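포르텔라, 노후 급수관 교체 지원 신청 접수…단독·공동주택 모두 대상

입력 2023-03-11

포르텔라시가 오래된 주택의 급수관 교체 비용을 지원하는 사업의 신청을 받는다. 대상은 아연도강관을 급수관으로 쓰는 단독주택과 다가구주택, 소규모 공동주택이다. 시는 예산이 소진될 때까지 신청 순서대로 현장 확인을 거쳐 지원 여부를 정하기로 했다.

시에 따르면 이번 사업은 구도심인 볼룸동과 스킥톤동에서 먼저 시작한다. 두 지역에는 지은 지 26년이 넘은 주택이 몰려 있고, 겨울이 지난 뒤 수돗물에서 붉은 물이 나온다는 민원이 해마다 들어왔다. 공용 배관은 이미 교체가 끝났지만 계량기 이후의 옥내 배관은 소유자가 관리하는 구간이어서 그동안 공사가 더뎠다.

지원 범위는 계량기에서 각 세대 수도꼭지까지 이어지는 옥내 급수관이다. 관을 새로 까는 교체 공사와 관 내부를 닦고 코팅하는 갱생 공사 가운데 하나를 고를 수 있다. 다만 현장 확인에서 부식이 심하다고 판정된 집은 교체 공사만 지원받는다. 온수관과 난방 배관, 싱크대나 세면대 같은 설비를 바꾸는 비용은 포함되지 않는다. 수도꼭지를 함께 바꾸려는 가구는 그 비용을 따로 부담해야 한다.

공사비는 시가 일부를 부담하고 나머지는 소유자가 낸다. 부담 비율은 주택 면적에 따라 다르며, 기초생활수급 가구와 사회복지시설은 전액을 지원받는다. 재개발 사업시행인가를 받은 구역의 주택과 최근에 같은 지원을 받은 주택은 신청할 수 없다. 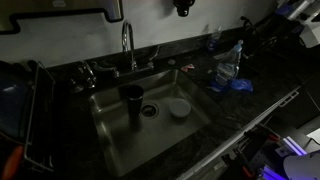 검은색 상판에 설치된 스테인리스 싱크대와 수도꼭지.

신청은 주택 소유자가 직접 하는 것이 원칙이다. 세입자는 소유자의 동의서를 붙이면 대신 신청할 수 있다. 공동주택은 입주자 과반의 동의를 받아 대표자가 한꺼번에 접수한다. 필요한 서류는 신청서와 건축물대장, 공사 견적서이며 시청 수도과와 동 주민센터 두 곳에서 양식을 받을 수 있다. 우편 접수도 가능하지만 접수일은 서류가 도착한 날을 기준으로 한다.

서류가 접수되면 담당 직원이 집을 찾아가 관의 재질과 부식 정도를 살피고 수질을 검사한다. 검사 항목은 탁도, 철, 구리, 아연, 잔류염소, 수소이온농도 등 6개다. 결과는 검사 후 2주 안에 문자메시지나 우편으로 알린다. 지원 대상으로 정해진 가구는 통지를 받은 뒤 시공업체와 계약하고 공사를 시작해야 한다. 통지 전에 시작한 공사에는 지원금이 나가지 않는다.

시공업체는 소유자가 직접 고른다. 상하수도설비공사업 면허가 있는 업체여야 하고, 견적서에는 관의 규격과 길이, 인건비를 나누어 적어야 한다. 시는 특정 업체를 추천하거나 지정하지 않는다며, 시청 직원이라고 소개하면서 계약을 권하는 전화나 방문이 있으면 수도과로 알려 달라고 당부했다. 현장 확인을 나가는 직원은 신분증을 지니고 다니며 방문 날짜를 미리 전화로 알린다.

공사가 끝나면 소유자는 준공 사진과 세금계산서, 통장 사본을 제출한다. 시는 수질을 다시 검사한 뒤 지원금을 지급한다. 재검사에서 기준을 넘는 항목이 나오면 시공업체가 보완 공사를 해야 하고, 지급은 그때까지 미뤄진다.

시는 볼룸동과 스킥톤동의 접수 상황을 보고 8월에 브렌델스테드 지구로 사업을 넓힐 계획이다. 브렌델스테드 지구는 배수지에서 이어지는 송수관 정비 공사가 진행 중이어서 옥내 급수관 지원 일정이 뒤로 잡혔다. 이 지역 주민은 지금도 상담을 받을 수 있지만 신청서는 확대 시행이 공고된 뒤에 낼 수 있다.

수도과는 교체 공사를 하지 않는 가구도 수질 검사는 무료로 받을 수 있다고 안내했다. 오랫동안 집을 비운 뒤에는 물을 잠시 흘려보낸 다음 쓰고, 붉은 물이 계속 나오면 사용을 멈추고 신고하면 된다. 옥내 배관이 아닌 공용 배관의 문제로 확인되면 시가 복구를 맡는다.

신청 자격과 면적별 부담 비율은 포르텔라시 누리집 고시·공고란에 올라 있다. 상담은 시청 수도과 민원 창구에서 한다.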